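Fenetti 语言与翻译工作室
招募参加者:"家里的菜谱"双语整理计划(秋冬期)

各位朋友好,

我们工作室是一个很小的地方,主要做翻译和语言课。从去年开始,我们做一个计划,名字叫"家里的菜谱"。这个计划收集不同家庭里手写的菜谱,把它们抄写、翻译,并且做成一本双语的小书。第一本小书已经印好了,现在我们准备第二本,所以需要新的参加者。

我先说明一下,这篇通知是我自己写的。中文不是我的母语,我学中文已经很多年,但是还会有不自然的地方。如果您读到奇怪的句子,请您告诉我,我会很高兴地改正。

一、这个计划做什么

很多家庭有一个旧本子,里面写着外婆或者爷爷做菜的方法。这些文字常常不完整。比如只写"面粉适量,水适量,揉到舒服为止",或者写"放和上次一样多的盐"。家里的人看得懂,外面的人看不懂。再过一些年,家里的年轻人可能也看不懂了。

我们想把这些文字保存下来。我们不修改原来的写法,错字也保留,在旁边加注释。翻译的时候,我们和提供菜谱的家庭一起讨论,确定每一个词的意思。去年有一个词,我们讨论了整整两个晚上,因为三个亲戚有三种解释。最后我们把三种解释都印在书里了。

第二本书的主题是冬天的食物:腌菜、汤、糕点、节日的甜食,还有生病的时候家里做的东西。如果您有别的内容,也可以先写信问我们。

二、我们找什么样的人

这次一共招募 30 位参加者,分成下面几种工作。一个人可以报名两种,但是请写清楚您更喜欢哪一种。

菜谱提供者:您家里有手写的菜谱,您愿意让我们扫描或者拍照。原件不需要交给我们,您在家里拍也可以,只要字清楚。如果您只有口头的菜谱,没有写下来,我们可以安排一次谈话,帮您记录。

抄写者:您能看懂不太整齐的手写中文,包括繁体字和一些旧的写法。您需要有耐心。不需要专业的背景。

翻译者:您能把中文翻译成葡萄牙语或者意大利语,或者反过来翻译。我们希望您有一点翻译的经验,但是学生也欢迎。您的译文会有另外一位同事来校对,校对的意见您可以不同意,大家商量。

试做者:您按照整理好的菜谱,在家里做这道菜,然后告诉我们哪里写得不清楚。这个工作听起来最容易,但是去年试做的人最辛苦。有一个糖糕的菜谱试做了很多次,每一次都太硬。后来我们才知道,原来的本子里漏掉了"放一夜"这一步。

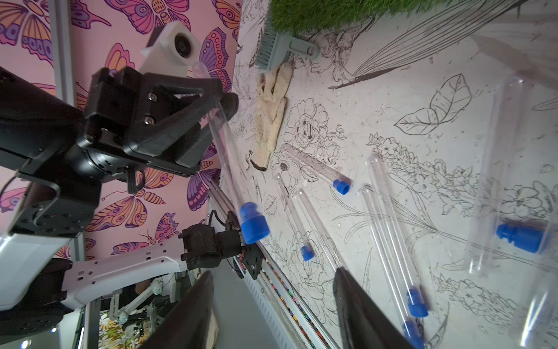

年龄方面,参加者要满十八岁。十六岁和十七岁的朋友可以和家长一起报名做菜谱提供者。国籍和居住的地方没有限制,大部分工作在网上进行。

三、时间和地点

计划从十月开始,到明年三月结束,一共 6 个月。每个月我们有一次见面,在 Bittencourt 文化中心二楼的教室,星期四晚上七点开始,一般九点以前结束。不能来的人可以用电脑参加。教室里没有厨房,所以请不要带需要加热的食物。带冷的点心没有问题,大家都会很感谢您。

除了见面以外,抄写者和翻译者每个星期需要用三到四个小时。试做者的时间比较自由,每个月做一道或者两道菜就可以了。如果您某一个月特别忙,请提前告诉我们,我们可以把您的工作移到下一个月。我们只请求您不要突然没有消息。

四、报酬和费用

我想把这个部分写得清楚一点,因为去年有人误会了。

抄写者和翻译者有报酬,全部完成以后每人 710 欧元,分两次支付:第一次在计划的中间,第二次在交稿以后。如果您中间退出,我们按照您已经完成的页数计算。菜谱提供者和试做者没有报酬,但是试做的材料费我们可以报销,请您保留小票。没有小票的费用,我们很难处理,请您理解。

每一位参加者会得到 6 本印好的书。菜谱提供者的家庭如果需要更多,可以用成本价购买。

参加这个计划不需要交任何费用。如果有人用我们的名字向您收报名费,请不要付款,并且马上通知我们。

五、关于版权和隐私

菜谱的内容还是属于您的家庭。您给我们的是印在这一本书里的许可,以后如果我们想用在别的地方,会再问您一次。您可以选择用真名、只用姓,或者不写名字。本子里如果有家人的电话、地址或者私人的话,我们会遮住。有的家庭觉得私人的话也很宝贵,想保留下来,这个也可以,请在表格里写明。

译文会写上译者的名字。抄写者的名字写在书的最后一页。

书由 Trurnix 印刷所印刷。扫描的文件保存在我们工作室自己的电脑里,计划结束以后,您可以要求我们删除。

六、怎么报名

请您写一封电子邮件,邮件的题目写"家里的菜谱"和您想报名的工作。邮件里请包括下面的内容:

您的姓名和联系方式;
您会的语言,和大概的水平;
您每个星期有多少时间;
几句话介绍您自己,为什么对这个计划感兴趣;
报名提供者的朋友,请附上一页菜谱的照片;
报名翻译者的朋友,请附上一页您以前的译文,什么题目都可以。

不需要正式的简历,也不需要推荐信。用中文、葡萄牙语或者意大利语写都可以,我们不会因为语言错误拒绝您。

报名的最后日期是 2023年9月30日,当天晚上十二点以前收到的邮件都有效。我们会在一个星期以内回复每一个人,没有被选上的朋友也会收到回复。如果您一直没有收到,请看一看垃圾邮件。

抄写者和翻译者需要做一个短的练习,大约半页纸,在家里完成,没有时间限制。这个练习的目的是分组,让看得懂旧字体的人和不太熟悉的人可以在一起工作。

七、几个常常有人问的事情

有人问方言的菜谱可不可以。可以,我们很欢迎。去年有闽南话和温州话的内容,我们请家庭的人读出来并且录音。录音不公开,只给翻译者听。

有人问印刷的菜谱,比如从旧杂志剪下来的,可不可以。如果上面有家人手写的修改,可以。如果完全是印刷的,就不可以,因为版权不是您的。

还有人问素食的人能不能做试做者。当然能,请在邮件里写上您不吃的东西和过敏的东西,我们分配的时候会注意。

第一本小书现在在 Prernis 书店可以翻阅,放在靠近收银台的桌子上。如果您想先了解我们的工作方法,可以去那里看一看,书后面有一篇关于注释方法的短文章。

有其他问题,请直接回复到工作室的邮箱。星期一我们休息,回信会慢一点。

谢谢您读完这么长的通知,希望今年冬天和您一起工作。

Fenetti 语言与翻译工作室
"家里的菜谱"计划组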